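Notes for Session 6: Adding to a Boxed Science Curriculum
Home Educators' Course, Hulme Learning Center

These notes go with the second half of the course. If you missed Session 5, get the planning sheet from Ashley Haworth before you start, as the terms below come from it.

1. What "too easy" means

Parents often say a program is too easy after the first few chapters. Check which part is easy. It may be the reading, the written work, or the ideas themselves. A nine-year-old who reads well can finish a chapter on simple machines in one sitting and still not be able to say why a longer lever takes less force. In that case the reading is easy and the idea is not.

Try this before you buy anything else. Close the book and ask your child to explain the main point out loud. Write down what they say, word for word. If the explanation holds up, move on. If it doesn't, stay on the chapter and add one activity.

2. Three kinds of add-on

Reading: a library book one level up on the same topic. One per chapter is enough.

Notebook work: a drawing with labels, plus two or three sentences. Don't correct spelling on the same day.

Measuring: anything that produces numbers your child can put in a table. This is the kind most boxed programs leave out, and it is where I would spend the time. 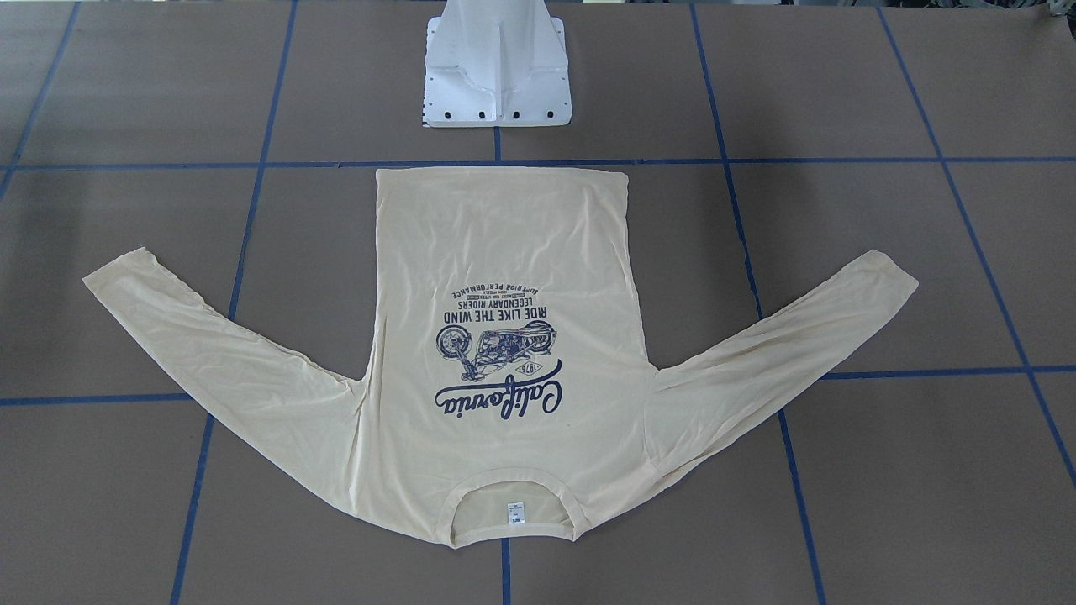

Notes by Imogen Fothergill
Course instructor - updated August 2026

3. Worked case: the plant chapter

The family in this case used a 24-week plan with one chapter every two weeks. The chapter asked the child to grow a bean and draw it once. The parent changed one thing - the child measured the stem every morning and wrote the height in a table for 19 days. At the end they made a line graph on squared paper.

The graph led to a question the book didn't ask: why did the line flatten near the end? They grew a second bean in a bigger pot to test one idea. That took them past the end of the chapter, and they skipped the review pages to make room.

We use cookies to remember your settings and count visits. Accept | Manage choices

4. Time

Add-ons should not push science past the hours you planned. If you add an activity, take something out. Review pages and crosswords go first. Keep the experiments, even the messy ones.

5. Before next session

Pick one chapter your child has already finished. Do the closed-book check from part 1 and bring what you wrote down. Choose one measuring activity that would fit the chapter and list what you need for it. Keith Catterall will go over record keeping in the first half, so bring your attendance log too.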